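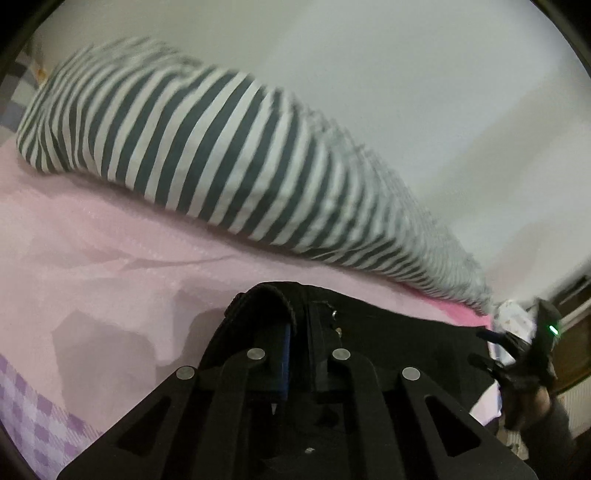
Photo: Teun Van Loon / Dendano. Reuse permitted with credit.

Dendano bedroom set, grippers A and B
README, last edited in April

Contents
This set holds 3,540 clips recorded with two hand-held grippers. Most clips deal with clothing and bedding: picking up a garment, turning it over, moving it to the other side of the bed. The wrist camera view from each gripper is stored separately.

What we were comparing
Gripper A has the Meijer linkage with the stock fingers. Gripper B has the same linkage with the softer Somelar fingers. We wanted to know which one holds thick seams and waistbands without slipping. A striped pillow and a pink sheet stay on the bed in the sample view. Dark clothing is the hard case, as black fingers on black cloth give the tracker little to work with.

Splits
train: 2,054 clips
The rest is divided between validation and test. The split is by session, so no session appears in two splits.

Format
Video is 60 frames per second. Finger opening is logged in millimeters, one CSV per clip, with the same base name as the video.

Known problems
The lens is wide and the corners of the picture go black. Mask them before training.
Clips from the Sunday session have a clock offset between left and right. Run fix_offset.py first.
10 clips have no finger log. They are listed in missing.txt.

Contact
Teun Van Loon, Histusine project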